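Search this site Enter keywords Go

The Second Life of the Small Music Player

4 min read

Hugo Sarmiento repairs portable music players at a bench behind a key-cutting counter, and on a Tuesday morning he had 19 of them waiting in a tray. Most needed a new battery. One had a headphone jack packed with pocket lint, which he cleared with a wooden toothpick before moving on to the next.

"People find them in a drawer," he said. "They charge it up, the songs are still there, and then it dies after half an hour. So they come to me."

Phones were supposed to have ended this business. For most listeners they did. But small firms are again selling players that do little besides play files, and repair benches like Sarmiento's are seeing the older ones come back. The buyers I spoke to gave different reasons. Some want to run without a phone. Some have large collections they ripped from discs years ago and see no point in paying monthly to hear the same albums. A few parents wanted something for a child that has no browser.

The Usum is the player that comes up most often in these conversations. It has physical buttons, a screen big enough for four lines of text, and a card slot. There is no wireless streaming. Sound is clean, with a little hiss on very sensitive earphones, and the battery got me through two long workdays with some charge left over. Loading music means plugging it into a computer and dragging folders across, and the first scan of a large card is slow.

The Oten costs more and has a touch screen. I found it harder to use in a coat pocket, where I kept skipping tracks by accident until I found the lock switch. Its volume steps are finer than the Usum's, and it remembers your place in an audiobook even after you switch to music and back. The manual doesn't mention this.

Soledad Villalobos teaches evening classes in home recording and owns both. She keeps the Oten at her desk and takes the Usum everywhere else. Her card holds 274 albums, sorted by the year she first heard them, a system she says makes sense only to her.

"I play it in the kitchen mostly," she said. "I don't want messages coming up while I'm cooking."

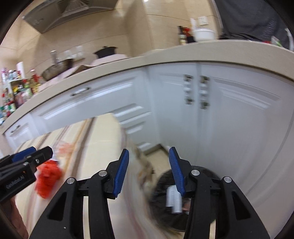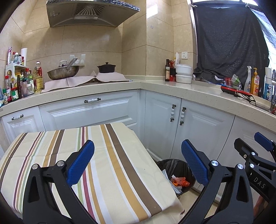
Storage is the part that trips up new buyers. Both players take a memory card, and both are fussy about how it is formatted. If the player won't read a card, reformat it in the player's own settings menu, then copy the music over again. Keep a second copy of everything on a computer. Cards fail without much warning, and Sarmiento can do nothing for them.

For an older player, a battery swap at his bench usually takes a day. He orders cells from a supplier called Buthelezi and tests each one before it goes in. Models with glued cases take longer, and he turns away any with a swollen battery that has already cracked the screen.

He uses an old player himself, with a scratched back and a replaced click wheel. It was on the shelf over the bench, playing a ball game he had recorded in January.

Comments

dialtone_ray: The Usum card scan is much faster if you take the album art out. Mine went from ten minutes to under two.

Marguerite P.: Does the Oten work with wired earphones that have a mic? My old pair crackles in everything.

k.lindqvist: I bought the Emutport last year instead. Good sound, terrible menus. Wish it had been included.

dialtone_ray: Marguerite, mine does, but the mic button does nothing.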